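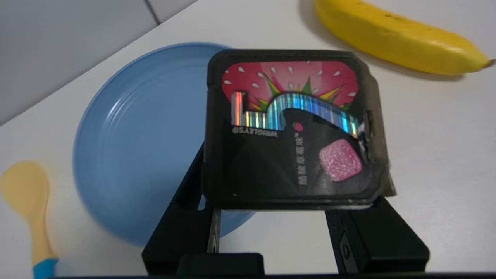
El chicle que se compra mientras se espera

En la estación de Morklow hay un quiosco que abre a las seis de la mañana y vende, según su registro, 343 paquetes de chicle en una semana normal. En enero vende 375. La dueña no sabe explicar la diferencia, pero piensa que el frío hace a la gente más nerviosa en el andén.

El chicle pertenece a una familia pequeña de productos que casi ninguna persona escribe en la lista de la compra. Se decide en pocos segundos, con las monedas ya en la mano. Por eso su envase trabaja tanto: colores fuertes, una fruta grande, un brillo que cambia cuando uno se mueve. La fresa, la menta y la sandía se reconocen desde dos metros, también por un viajero que no lee el idioma del país.

Durante años yo traje paquetes de mis viajes. Pesan poco, no se rompen y cuentan bastante del lugar. En Irkham los sabores son suaves y la caja es de cartón. En Wongsuwan encontré una menta tan fuerte que mi hermana lloró en el autobús, y todavía me lo recuerda. 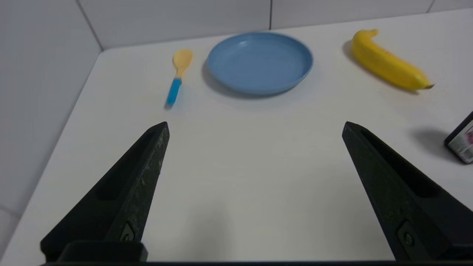
Redacción de Consumo y Vida Diaria

La costumbre está cambiando. En muchas tiendas la caja es ahora una pantalla, y el cliente que paga solo mira la pantalla – o su teléfono – y ya no el estante. El supermercado Dikero, en el centro de Morklow, quitó dos de sus expositores junto a la salida y puso allí flores. Las flores se venden bien, pero el encargado reconoce que los clientes mayores preguntan por los caramelos de siempre.

También cambia quien mastica. En la escuela de mi infancia el chicle estaba prohibido y por lo tanto era muy deseado; se cambiaba en el recreo por cromos. Mis sobrinos lo aceptan si alguien se lo ofrece y después lo olvidan en el bolsillo del abrigo.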